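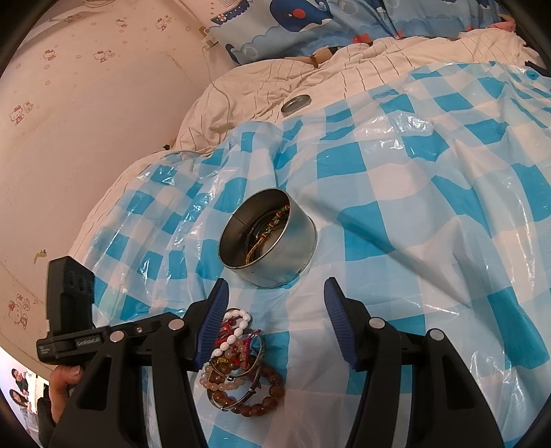 Round metal tin with beaded bracelets on a checkered plastic sheet.

A bracelet tin is a small metal box, most often round and with a loose lid, in which bracelets are kept together at home. In Dretia such tins usually held biscuits or tea before. Thin bangles lie well against the wall — beads are put in the middle. For sorting, the contents are laid out on a smooth sheet.
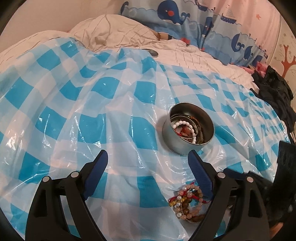 Tin holding white beads and a reddish-brown polished piece.

Knotted cords tangle easily and are stored separately by some owners.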